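Home / Kitchen & Pantry / Baskets & Storage / Brasness Perforated Produce Basket

Brasness Perforated Produce Basket, Light Green

$26.00
In stock, ships from our warehouse
4.6 out of 5 (249 reviews)
Colour: Light Green
Add to cart | Add to wish list

About this basket

We've carried the Brasness basket for a good few years now, and it's still the one we end up recommending when someone rings and says they just want something sensible to put the fruit in. It's a plain rectangular basket with perforated sides, moulded in one piece from a fairly sturdy plastic, and it does its job without taking over the bench. The light green is our favourite of the colours (the grey is perfectly nice, but it does look a bit glum in winter!).

The holes in the sides let the air move around whatever you've put in, so grapes and greens don't sit there sweating the way they do in a sealed tub or a knotted bag. They also mean you can bring the shopping home, tip it into the basket, run the whole lot under the tap and leave it on the draining board while you put the kettle on. A lot of customers tell us that's most of what they use it for, and the rest of the week it lives on the counter with the apples in it.

It's a handy shape, too. Round bowls are lovely to look at, but they waste a lot of room in the corners of a shelf, and anyone who has tried to fit a whole lettuce into one alongside the rest of the fruit will know how that ends. The straight sides here give you room for a head of lettuce or cabbage at one end and smaller things at the other, and the basket can be turned lengthways if your bench is on the narrow side.

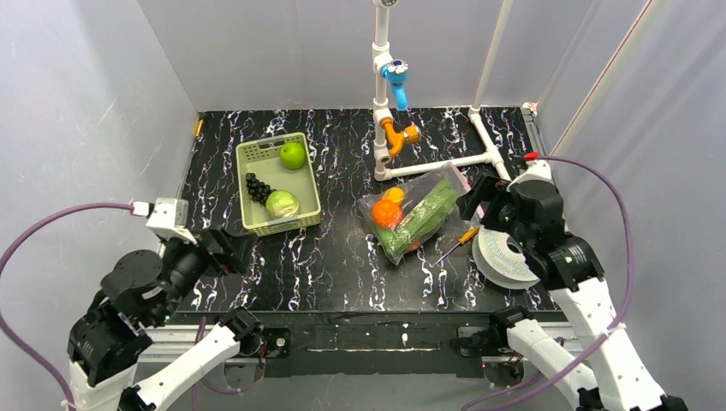

Brasness basket in Light Green, with apple, grapes and leafy greens. Produce not included.

Details

Material: food-safe plastic
Shape: rectangular, perforated sides
Length: 57 cm sizes are available to order in the Trido catering range; please ring us for a quote
Item number: 3227-LG
Goes with: Fatmont draining tray, Ammann bench mat (both sold separately)

Looking after it

Warm soapy water and a soft brush is all it needs. If bits of leaf get caught in the holes, let it soak for a few minutes and they'll rinse straight out. You can put it in the top rack of the dishwasher, though we'd keep it away from the heating element. Please don't use it in the oven or the microwave. Beetroot and turmeric will leave a mark if they sit overnight, and a paste of bicarb soda and water shifts most of it.

Customer reviews

"Bought one for the kitchen and went back for a second for the laundry, where it holds the pegs. The colour is softer than I expected, very happy with it."

"Good basket. I wish it came with a lid for taking to the markets, but I use a tea towel over the top and that does fine."

"Had mine since last June and it gets washed nearly every day. Still sits flat, no cracks. My only grumble is that very small berries will find their way into the holes, so I put a bit of paper towel down first."

Delivery and returns

Orders placed before midday are usually packed the same day. Baskets are sent nested in recycled cardboard, and if yours turns up cracked, send us a picture and we'll post another. Unused baskets can be returned for a refund or swapped for another colour, so long as the label is still on.

The next shipment of the grey is due 24th January. Pop your email in the box on the grey basket's page and we'll let you know when it lands.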